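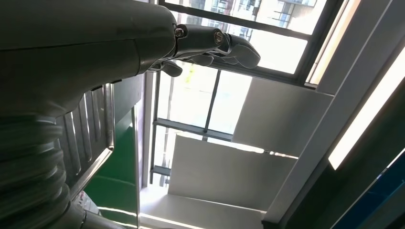
Plutholm sells its sleep tea at $134 a year and says you'll drop off faster. I drank it for a month and slept as I always do - badly on Sunday, fine otherwise. The company's proof is a survey of 677 buyers.
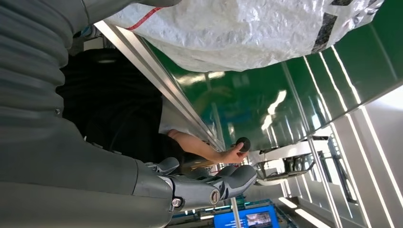

Deolinda Vieira thinks a warm drink at ten would do the same for pennies. She may be right.

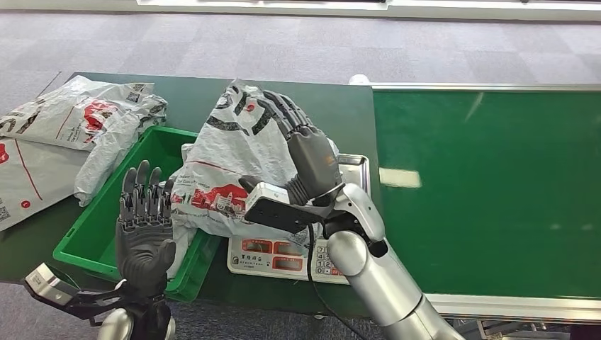
Nor did the survey ask what else people had changed. I'd want that answered before paying.

Comments (2)

Aidan Phelan
Works for me.

Lok-yiu Tsai
So does going to bed.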